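4.2 What people remembered of being let go

We had expected, going in, that the interviews would center on the arrest itself, and for the first few weeks they did. But as people settled in with us (often over a second pot of tea), they kept drifting back to the day of release, and to how little was said to them at the station door in Durport.

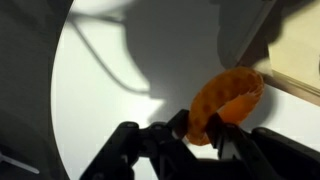
Of the 158 people in our sample who were released without charge, many told us they never received a letter confirming that the matter was closed. One woman carried her property receipt in her purse for months, as it was the only paper she had with a date on it. We coded these accounts under "unfinished endings," and Figure 2 sets them beside the length of detention.

The oversight body's own review covers custody conditions very thoroughly, and we are grateful for it, but it has little to say about what happens once a person is back home with the neighbors looking on.

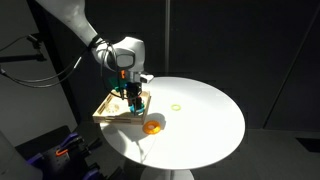 By Mitra Heydari and Daiane Siqueira

Compensation came up less often than we thought it would. Eight people had filed a claim, and the largest sum anyone mentioned to us was $3000, paid the following December. Most of the others wanted something simpler, such as a phone call or a plain written statement they could show an employer. We return to this wish in Section 5, where we look at how such a statement might be worded.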